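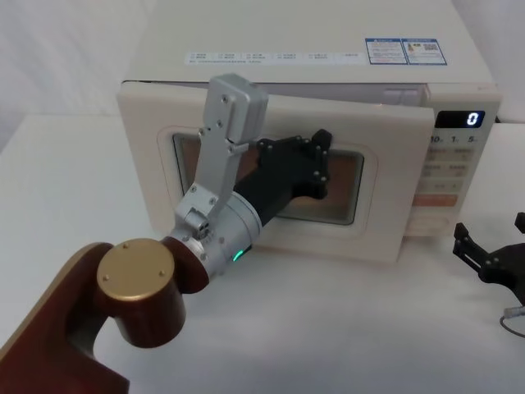
Petronella Visser wrote to me after the Cisstead workshop to ask why we were still fussing over microwave doors when everyone else had moved on to folding shirts. A door has one hinge, she said, so surely one hinge is a solved problem?

I love that question and I want to spend the whole talk on it.

[pause, let people find seats]

So, hello, I'm Themba Ntuli, from the Gurnwood group. The method is called Draltlow. In one sentence: we teach a policy from demonstrations, but we let it learn separately when to look and when to lean. Looking means trusting the cameras. Leaning means trusting what the joints feel once the gripper is touching something.

Why doors? A door is mostly easy and then, for a very short stretch, horrible. Getting near it is a vision job. Once you're in contact, the camera picture hardly changes while the forces change enormously, and an ordinary imitation policy gets muddled right there. It has seen thousands of frames that look nearly the same and were paired with quite different actions.

Go slowly here, people always want the timing diagram. Redraw it on the board if the projector is poor.

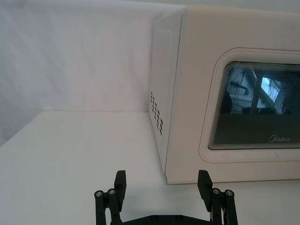
Wrist view, fingers open. The dark window works like a mirror.

Talk about reflections now! This is my favourite part. The glass gives you back a dim picture of the room, and to a network that's just more picture. Our first policies were quietly using the reflection as a landmark. Move a stand behind the robot and the policy would drift off to one side. We spent most of October chasing that one, and I blamed the calibration for far too long (sorry, Awad, if you're in the room).

What we do now: during training we swap the contents of glassy patches between episodes, so the reflection stops being worth anything. The edges and corners of the door stay put, and the policy learns to lean on those. It costs almost nothing to add and I'd tell anyone working with ovens, fridges or cabinets to try it this week.
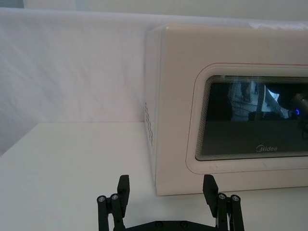

Another wrist view: casing, trim line and part of the door, with the fingers apart.

Numbers slide next. We collected 3459 demonstrations, across 3 door types, with 2 operators. Say this clearly, because I got it wrong at Cisstead: that is demonstrations, not hours. Each one runs for some 30 seconds.

The result I'm happiest about is that the switch from looking to leaning was never labelled. We gave the model a small gate and a penalty for flipping it too often, and it settled on the moment of contact by itself. I nearly fell off my chair when I saw the plots. Show the gate plot twice, once at full speed and once slowed down.

Where it's weak: closing. Opening has a nice clear finish. A door can be very nearly shut and look shut to every camera we have. I'd like ideas on this, so please come and find me at the break. 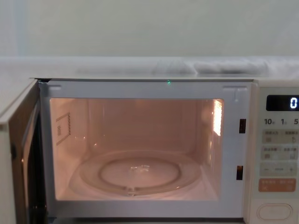

Door open, glass turntable in place, cavity lit.

Leave this one up during questions. Likely ones: does it need force sensors at the fingertips (no, joint currents are enough for us), does it carry over to drawers (a bit, ask me about the sticky one), will the code be out (yes, once the Awad loader is tidied up).

If there's time, run the drawer clip. If not, skip straight to the thanks.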